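Wesport Home Baking Course: progress report to the Seixas Fund, February 2020

Prepared by Rui Moreira

You asked for a plain account of how the grant has been spent and whether the course is doing what we said it would. The short version is that people like coming, and I am less sure than I was that liking it leads to much baking at home.

Sessions

We have run 11 evening sessions at the Trultier rooms. The bread ones fill up and the pastry ones don't. Our application claimed that learners would be baking weekly by the fourth session. I wrote that line and would not write it again. When we asked, most said they had baked once since joining, and a few had clearly said yes to please us.

Measuring has taken up far more time than planned. Half the group owns scales and half works in cups, and the recipe sheets we bought from Prestadik switch between the two without warning.

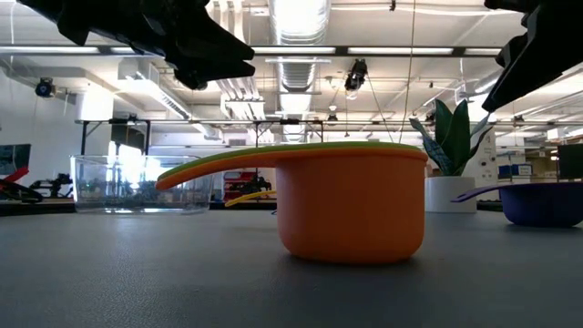 I have rewritten 4 of the sheets so far. The rest are usable if the tutor goes through them first, though that eats into the evening and the tutors have said so. Prestadik has offered us a revised set at a further charge. I have turned it down for now, as I don't see why we should pay for their corrections.

Money

Of the grant, £757 has gone on room hire and ingredients. Another £450 is set aside for the summer term. Flour cost less than we budgeted and butter cost more – the two nearly cancel out. The oven repair was not in the budget at all and came out of our own funds.

The survey

The feedback forms score us very highly, and I would ask you not to lean on them. They are filled in at the end of the evening by people holding warm bread. Those who stopped coming never see a form. I would like to ring them before the next report and find out why they left.

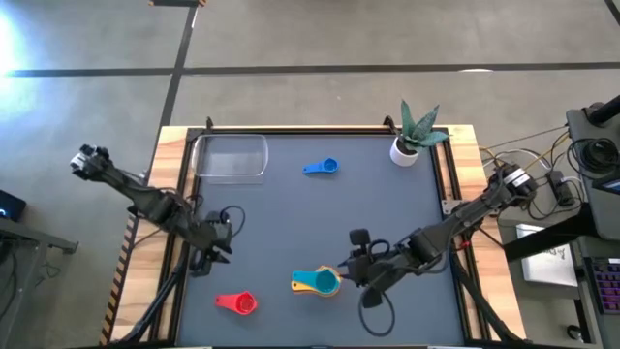

Next steps

Bread sessions carry on as they are. Pastry drops to one a month until May, when we will decide whether to keep it. I would also like to change the weekly baking target to something we can check, and would welcome your view on that before we print the new leaflet.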